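Kincaid Worktop Oil, 500 ml

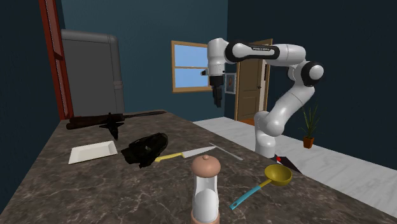

One buyer from Nesau wrote to say the oak in their kitchen had gone grey by the tap within a year, and that two coats of this had brought the colour back further than they'd hoped. They also asked if we could please sell it in a bigger bottle. We're looking into it!

We've stocked Kincaid oil at Grusholm for a good while now, and it is still the one we use on the counter in our own shop, the one that gets coffee, parcel tape and wet umbrellas dumped on it all day long. It's a blend of linseed and tung oil with a little beeswax, and it goes on thin, soaks in fast and leaves a soft, low sheen that feels like wood (no plastic film, no stickiness under your elbows). We love it, and we'd rather talk about it at length than pretend we don't.

What it's for

Solid wood worktops, breakfast bars, chopping boards, wooden draining boards, shelves and table tops. Oak, beech, ash, iroko and walnut all take it well. Bamboo does too, though it drinks less than you'd expect, so go easy with the first coat.

It will not do anything for laminate, marble, granite or quartz. It just sits on top and smears. If you've got natural stone you want the Hovgate sealer, which lives on its own page and is a different sort of product altogether.

It darkens pale wood slightly. On beech the change is small, a bit of honey. On walnut it's lovely and quite dramatic, and you should try it on the underside first so you get the surprise there.

How far it goes

One 500 ml bottle covers 5 square metres with a single coat on wood that has been oiled before. Bare wood is thirstier, particularly the end grain around a sink cut-out, and you may only get half that. For a new worktop in an average kitchen we'd suggest two bottles for the first go, then one a year to keep it topped up.

Putting it on

Clear the worktop completely and wash it with warm water and a drop of washing-up liquid. Let it dry overnight. Sand along the grain with 120 grit, then 180, and wipe off every bit of dust with a barely damp cloth.

Shake the bottle hard. Pour a small puddle, spread it with a lint-free cloth and keep going until the surface looks evenly wet. Leave it for 15 minutes and wipe off whatever hasn't soaked in. This is the step people skip, and it's where tacky worktops come from. Wipe until you're bored, then wipe once more with a clean cloth.

Leave it eight hours before the next coat. New wood needs three coats, with a light rub with a fine grey pad between the second and third. You can put mugs down the next morning, but hold off with wet things for three days, and give it a full week before you let anyone near it with a curry.

Please lay used cloths out flat outdoors to dry before you bin them, or soak them in water first. Rags with linseed oil in them can heat up and catch fire on their own if they're left scrunched up.

Looking after it

Day to day, a damp cloth is all it needs. Skip the bleach sprays and anything with "degreaser" on the label. Drips behind the tap are the real enemy, so mop them up when you see them. When water stops beading and starts leaving dark patches, it's time for another coat, and you don't need to sand the lot for that. A quick clean, one thin coat, done before supper.

Black rings from tins or iron pans are a reaction with the tannin in oak. Oil won't shift them. Sand the mark back gently, feathering outwards, and re-oil the patch. The new bit will look lighter for a few weeks and then settle in.

The smell

Nutty, a little like a cricket bat. Strong on the first day, faint by the third. Open a window. There's no added scent and no colour in it.

Details

Contents: 500 ml
Weight with packaging: 600 g
Finish: satin
Base: linseed oil, tung oil, beeswax
Bottle: metal, screw cap with pouring lip
Shelf life: two years unopened, one year once opened
Storage: upright, lid on tight, away from frost
Stock code: GR 483

In the box

One bottle, one cotton cloth and a folded instruction sheet. Sanding pads and gloves are sold separately. The Hovgate fine grey pads fit nicely round a cork block if you have one lying about.

Delivery

Orders placed before 2 pm leave us the same day. Because of the oil we can only send it by road, so island addresses take a few days longer. Unopened bottles can come back within 30 days.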